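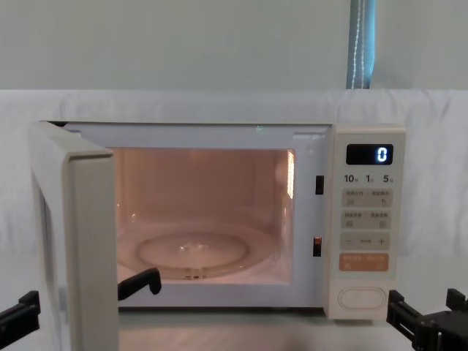 Lab 2: Comparing grippers on a microwave door

Read before you come to the bench. Setup by Danjuma Dauda, questions to Yetunde Okonkwo.

You will run the same door task with two finger sets, the stock parallel fingers and the Gelteck padded ones. Each pair does 30 trials per set.

One trial:
Start with the door closed and both arms at home.
Press the release button with the right arm.
Swing the door open with the left arm, fingers on either side of the door.
Close it again until the latch hooks seat.

Log the peak grip force and whether the door slipped. A slip counts as a failure even if the door ends up closed - mark it F and go on. Do not change the controller gains between sets.

Keep the turntable plate in. Stop if a finger touches the glass.

Write-up: one page, plus your log. Due at the end of October.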